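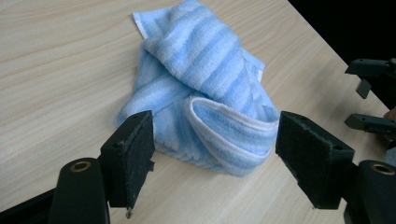 Striped towel on the folding table, between the gripper fingers.

Postley Linen Services – Folding Room Meeting, February
Chair: Vsevolod Koval

1. Notes from January
Accepted with no changes.

2. Towel folding
V. Koval reported that the Plallon line will take small striped towels first. Bath sheets and robes stay with hand folders. The target is 2000 towels a week by summer. Two folders asked if their hours would drop. V. Koval said hours are fixed through June – after that he has no answer yet and will bring one to the May meeting.

3. Job changes
Pay grade for folders who move to the grippers is still open. The day shift wants the work rotated every 2 hours because of sore wrists. Agreed to try it. Piece rate will not apply during rotation.

4. Foam pads
Lint builds up on the finger pads. Wipe down at each break. Order 100 spares from Nodon.

5. Other
Locker 511 still jams. Maintenance has the ticket.

Next meeting: March, 2 p.m., break room.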